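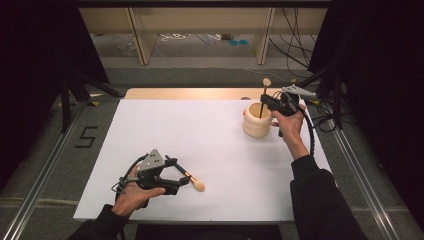
I'd been wanting to ask somebody the laundry question for ages, so when I finally got Ülle Avotiņš on the phone one morning in August, I skipped the small talk. Can a machine do my chores yet?

She laughed for a good long while. "Which chores?" she said. "And how clean do you want it?"

Ülle works on household tasks at Pullum, up in Drernarholm, and her current obsession is tidying a vanity. Makeup brushes, mostly. I said that sounded easy – you stick the brush in the holder and you're done, right?

"You try it with two stiff fingers," she said. "The handle is thin and the holder isn't very wide. You and I feel our way in. A machine has to see it, and its own hand is usually blocking the view!"

A person does the job first, wearing out their wrists with a gripper in each hand, and the software learns from that. She wanted 1,000 good runs before August was over. She had 30.

So what about shops? She's more hopeful there (same shelf, same boxes, decent lighting). At home, she gave it 14 years before she'd trust one with her own bathroom counter.

"And the laundry?" I asked.

"Oh, keep folding," said Ülle, and then she had to go reset the table.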